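Sport > Cricket > Opinion

Give the small clubs a proper league, and let them run it

November 19, 2018
Kazimír Baláž
53 shares | 5 comments

I have been in love with club cricket for most of my adult life, and I don't think I have ever been as excited about it as I was walking away from the ground at Lukov after the last match of the season. Lukov beat Fleretton by 2 runs. There were 106 people watching, a figure I can give you because the scorer wrote it in the margin of the book, and I'd guess most of them had never seen a game go to the final ball before. A man next to me asked if it was always like this. I told him it was, which was a lie, but a lie in a good cause! 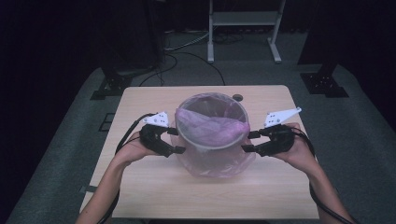
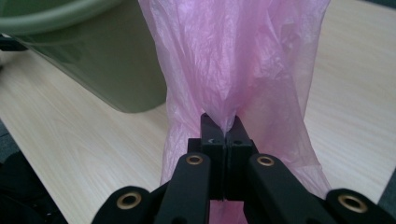

What would a proper league change for a club like Lukov?
It would give them a fixture list they could count on. At the moment the four clubs arrange their matches by phone, a week or two ahead, and a match that gets called off is usually never played. A league would set the dates before the season opens, name a reserve date for rain, and settle who plays whom without anybody having to beg for a game.

I'll start with the dates, then, as they matter more than anything else in my argument. Last May Michalík had three home matches in the calendar and played one. One was lost to weather, fair enough. The other went because Tumard had promised the same Saturday to two different opponents and picked the one that was closer by bus. I don't blame Tumard for that. If you have eleven players and two of them work nights, you take the short trip. But the Michalík captain had already rolled the pitch, and his players had already swapped shifts, and you can only ask people to do that for nothing so many times before they find something else to do on a Saturday.

The usual objection is that we are too small. Four clubs, people say, isn't a league, it's a group of friends. I've heard this from people I respect and I still think it's wrong. Four clubs playing each other home and away is twelve matches, six for each side, and six matches that count for something would be more real cricket than any of these teams got this year. I have seen bigger competitions with less life in them. And the standard is so much closer than it used to be! Five years ago you could have written down Fleretton's name at the top and gone home. This season every one of the four beat at least one of the others, and Tumard, who lost their first two matches badly, bowled Fleretton out for 53 in the third with a pair of teenage spinners I would happily drive a long way to watch again.

Those two are really the reason I sat down to write. They turned up at Tumard because a cousin played there, they had never held a hard ball until last year, and they now bowl as though they'd invented the whole business. The younger one has a slower ball that hangs so long you have time to feel sorry for the batsman. What do we offer them next season? A few friendlies, maybe, if the phones get answered. Both of them are decent handball players too, and handball has a table, a schedule, referees who show up and a little cup at the end. I'd be tempted myself.

The second objection is money, and here I'll admit I used to be on the other side. I thought a league meant an office and a fee, and that the fee would finish off the smaller clubs. Then I sat down with the Michalík accounts, such as they are, and saw where the money goes already. It goes on balls, on the mat, and on travel, and the travel is so expensive precisely because it is booked late. Put the fixtures out in winter and two clubs can share a bus to the same end of the valley. Balls can be bought in one order for all four. I can't promise that anyone would come out ahead in the first year, but I can't find the extra cost that everyone is so sure of.

Umpires are harder. We have three people who are willing to stand for a whole match and know the laws well enough to be argued with, and one of them opens the batting for Lukov. My own view is that each club should put two players through the basic course over the winter, and that the batting side should go on supplying the square leg umpire as it does now. It's not ideal. There was a run-out at Fleretton in the summer that they are still discussing, and the umpire in question was the not-out batsman's brother-in-law. But they finished the match, shook hands and ate together afterward, and I've seen professionals manage less.

What I would not do is hand the thing over to somebody outside. There has been talk of folding our clubs into the bigger regional setup, two hours away, as a sort of lower division. I understand the appeal – they have a website and a results system and people who answer email. But their season starts three weeks before our grounds are fit to play on, their matches are forty overs long, and half of our players have to be somewhere else by five. Twenty-five overs a side suits us. It suits the light at Lukov, where the hill takes the sun off the pitch early, and it suits the crowd, who will sit through an afternoon of cricket quite happily and will not sit through a whole day of it. A league run from two hours away would iron all of that out within a season or two, and we'd be left playing somebody else's game on our own grass.

So run it here. One person from each club, one meeting in the winter to set the dates, one before the first match to sort out whatever has gone wrong with them. Two points for a win, one for a washout that can't be replayed, and run rate if it's level at the end. Print the table and pin it up at all four grounds so that the kids can stand in front of it and argue. I really do believe the table alone would do wonders. People who couldn't tell you what a leg bye is will walk over to see where their village stands.

I've spoken to three of the four captains. Lukov and Michalík are keen, Tumard wants to know who pays for the balls up front (a fair question, and I have offered to), and Fleretton haven't rung me back yet. They were the strongest side for a long time and maybe they feel they have the least to gain. I'd ask them to think about that last over again. Around a hundred people on their feet on a cold afternoon, most of them shouting for the wrong reasons at the wrong moments, and a match that anyone there would have paid to see played again the following week. There was no following week. That was the end of the cricket until spring, and in spring, as things stand, it'll be back to the phones.

If you play for any of the four, or used to, or would like to, come to the winter meeting. If you can score, please come, and bring a pencil.

5 comments | Share this article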